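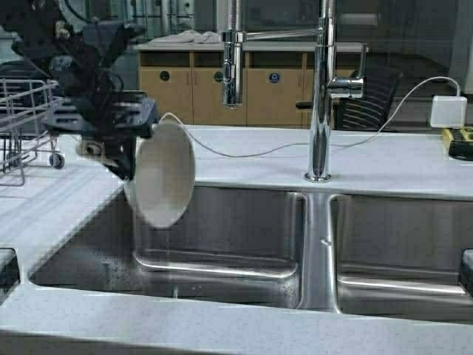
Statistics Group notebook, Coddale
October 29, 2020
Entry by Edith Pacheco. Copied to Gilberto Ríos and the Laitinen file.

Subject: treatment of missing values in the Watia household survey, second wave.

The second-wave file was received from Laitinen this morning and read in without error. It holds 1,103 rows, one per household, which agrees with the delivery note. Of these, 163 have no value for monthly spending on heating. The first-wave file, received in July, had far fewer gaps in the same column, and the difference must be understood before any averages are sent out.

The default in Muvance is to drop any row with a missing value in a variable used by the model. The analysis would then rest on 940 households. Dropping rows is safe when the gaps are spread by chance across the sample. It is not safe when households that leave the question blank differ from the others in what they spend, and the output gives no warning of this.

Checks made today

The rows were divided into two groups, those with a heating figure and those without, and the groups were compared on the other variables. Household size is much the same in both. Type of tenancy is not. Renters are clearly over-represented among the blanks, and within the renters the blanks fall mostly in flats where heating is included in the rent. The interviewer notes, where they exist, support this: several say that the respondent "does not get a bill".

There are therefore at least two kinds of blank in the column. One is a refusal or a lapse of memory, where a true figure exists and we do not have it. The other is a household for which the question, as worded, has no proper answer. The first wave had a separate code for the second case. The code is listed in the second-wave codebook but does not occur once in the data. My reading is that it was lost when the form was moved to the new tablet version. I have written to Laitinen to ask for the raw export, and until it comes this remains a guess.

Trial fill

As a test only, the blanks were filled with the mean of the observed values and the main model was run again. The estimate for heating moved very little, but its standard error shrank, as expected, because identical values had been added in the middle of the distribution. The interval looks better than the data can support. This version is not to be used or quoted. The output is kept in the scratch folder with the word TRIAL in its name.

A multiple imputation was then run, using tenancy, floor area, household size and district as predictors. Results differ from the complete-case run mainly for renters. The 90 per cent interval for that group is wider than before and the centre is lower. I would not put much weight on the lower centre. The imputation assumes that, given the predictors, a blank tells us nothing further about spending, and for households with heating in the rent that assumption is hard to defend.

Comment from G. Ríos, added in the afternoon: agrees that the two kinds of blank should be separated before anything is imputed. He suggests reporting households with heating in the rent as a group of their own and leaving them out of the spending average altogether, with a note under the table. He also asks whether the zeros have been looked at. They had not. There are a few, all in one district, and they may be the same households under another guise - an interviewer with no code to use may well have typed a nought.

Agreed for now

Complete-case figures may be used inside the group for checking code, and for no other purpose. No second-wave average for heating leaves Coddale until the raw export has been seen. The zeros are to be listed by interviewer and district. The comparison with wave 1 is on hold, as the two columns do not at present measure the same thing.

The seed for the imputation run is recorded in the header of the script. The first run of the day had no seed set and has been deleted. Anyone who took numbers from it before noon should replace them.

Still open: whether the survey weights were worked out before or after Laitinen removed duplicate addresses. The weights sum to the right total, but that would be so in either case. Gilberto will raise it when he next speaks to them.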